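Why We Leave Things on the Counter
Gilang Chin, Household Habits project, final report

I got the idea for this project from my grandmother, who can never find her keys (they are always next to the bread, bless her!). In March I handed out a short survey at my school and in the Jondard neighborhood, and 163 people were kind enough to fill it in. I asked them what they put down in the kitchen when they come home, and how long it tends to stay there.

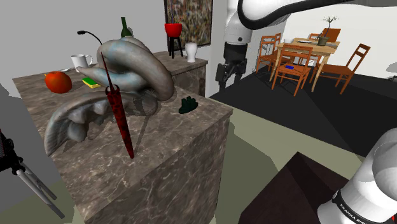 Figure 2. Rendered kitchen island with an umbrella, a sponge and a sculpture on top.

Mail was the winner by a long way, and 14 people admitted to having letters more than a month old. Umbrellas came up far more often than I expected, mostly from families without a hall closet. I would love to repeat the survey in a drier month and see if that changes.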